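Teaching by Hand: A Talk With the Demonstration Lead at Jillent
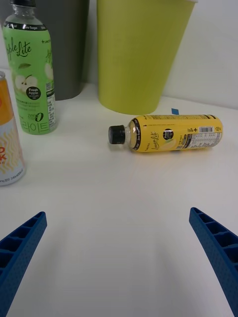
The job sounds simple when she puts it in one line. "You do the task, the arm does it with you, and later the arm tries it alone." She has led the demonstration work at Jillent for two years and trains the operators who show robots how to sort drinks containers into bins.

Most of the teaching is done by remote control. The operator sits beside the table, holds a pair of handles and watches the view from the wrist. Guiding the arm by hand is kept for the first day. "People need to feel how heavy it is," she says. "After that they stop yanking the handles."

A new operator gets 6 practice sessions before anything they record is kept. The current task, which the team calls Mosoti, needs 900 demonstrations, and she expects to finish in March.

I asked what makes a demonstration bad. "Hesitating," she says. "Someone comes down over a bottle, stops, thinks, moves left, stops again. The robot learns the stopping." She would take a clean miss followed by a second try over a slow, nervous success. Misses stay in the set as long as the operator recovers.

Bottles on their sides get extra time. An upright bottle can be closed on from almost any side, but one lying down has to be met across its width, and a light touch at the wrong end will send it rolling. "We tell people to line up the wrist first and go down second. They all want to do both at once."

The soft fingers help. The earlier pair, bought from Denow, were hard and flat, and operators squeezed too much. "With these you can be a bit off and still pick it up. I was against them at first – I thought they would make people sloppy."

Has it? "A little."

Sessions last about 40 minutes, then the operator swaps out. The layout is changed after every run, and nobody is allowed to put things back where they were. Next she wants to try the same lessons at the Wullirley site, where the tables are lower and the light comes from one side. She doesn't expect the first week to go well.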